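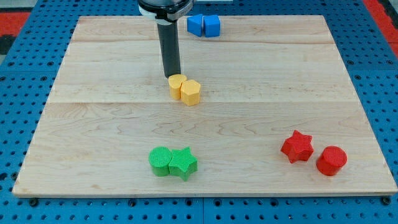 Piltska Maple Board, Large

Made to order. Ships flat, Bralbridge workshop or freight.

Big pale maple board for bread, pastry, rolling out, carving, or just leaving on the counter becuase it looks good there. Glued up from wide strips, sanded both faces, oiled twice before it leaves us. No two the same. Some come out very plain, some have a lot of wave and a few small knots. If you care which, say so in the order notes and we'll do what we can.

Details
Wood: hard maple, kiln dried
Size: 20" deep, width to order
Finish: food safe mineral oil and beeswax, two coats
Edges: eased by hand, not sharp
Feet: none as standard, see options
Lead time: 12 working days, longer in June

Grain and color
Pale when new. Goes more honey colored with oil and sunlight, and it keeps going for a year or so. Dark streaks are mineral, they're in the tree, they don't wash out and they don't mean anything is wrong. Small knots stay in if they're tight. Loose ones get cut out or filled before glue up. Strips won't match exactly in tone - we lay them out for how the grain runs first and color second. If you want them close matched, that's the Select grade. Costs more, takes longer, fewer planks make it.

Options
Rubber feet, set of 5 (one goes in the middle, stops the board drumming when you chop)
Front lip, hooks over the counter edge
Juice groove, one face only
Select grade
Initials on the end grain, up to 5 letters

Lip and feet don't go together. Pick one. Groove is cut on the face you tell us, otherwise we choose.

Care
Wash with warm water and a little soap, dry it standing up. Never the dishwasher. Never soak it. Oil once a month for the first few months, then whenever it looks thirsty. Any plain mineral oil from the drugstore is fine. Don't use olive oil or vegetable oil, they go sour.

Onion smell: coarse salt, half a lemon, scrub, rinse. Beet stains fade by themselves mostly.

Raised grain after the first few washes is normal. Rub down with 320 paper, with the grain, then oil. If it cups, lay it hollow side down on a dry towel overnight and turn it in the morning. Usually comes back. If it doesnt, email before you do anything with clamps please.

Repairs
Resurfacing is available on any board we made, any age. Marama Harawira does all of these herself, in batches, so allow a month. You pay freight both ways. We can't resurface boards from other makers - metal in the wood wrecks the planer knives and we've been caught already.

Which board?
Standard kitchen, one cook: the Steiner, our smaller one, is plenty. Bread or pasta people want this one. Commercial kitchens, check your local rules on wood first, then call. The Mindanholm is the same board but thicker and very heavy, two people to lift, not one for putting away in a cupboard.

Measure your counter. Then measure again with the faucet and the toaster where they really live. We get more returns from this than from anything else.

Shipping and returns
Boards go out double boxed with corner blocks. Keep the box until you're happy. Standard sizes can come back inside 20 days, unused, unoiled. Custom widths, groove and initials can't. Freight damage - photograph the box before opening and send us that first.

Pickup from Bralbridge by arrangement, ask for Tipene Rewi. Bring a blanket for the car.

Page updated May 21, 2026. Select grade on backorder, Steiner and Mindanholm in stock.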